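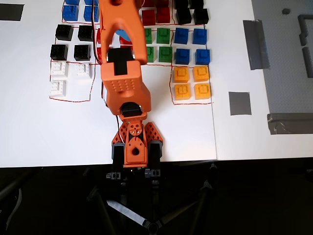 Search this site
Enter keywords
Go

Grestwood Evening Classes
Household Budgeting, handout 5: Sorting your spending

Before you can plan a month you need to know where the last one went. Bring your bank statement for March to Tuesday's class, with your name and account number blacked out.

Fixed costs

These are the same each month, or close to it. Rent, council tax, insurance and loan payments go here. If you pay something once a year, divide it by twelve and put that figure in.

Variable costs

Food, fuel, electricity and clothes. You have to pay for most of them, but the amount is partly up to you. Use the real figures from the statement. People nearly always guess too low on food.

Occasional costs

Birthdays, repairs, the dentist, school trips. Go back over a full year if you can, as one month will miss most of them.

Worked figures

Take-home pay for the household is £1,925. A phone contract costs £32 a month and goes under fixed costs. A swimming pass at £30 a month can be stopped at any time, so it goes under variable. Amerley Ackah marks these as "F" and "V" in the margin of her statement, and you may find that quicker than copying everything out.

Cash withdrawals

Do not leave these as a single line called "cash". Keep receipts for a week and split the total by what you bought. Anything you can't trace goes under "unknown".

For next time

Finish the sorting sheet and add up each group. Check that the totals match the money that left your account. If they don't, look first for transfers to savings, which are often counted twice. Walid Kanaan will take the next class and will start with joint accounts.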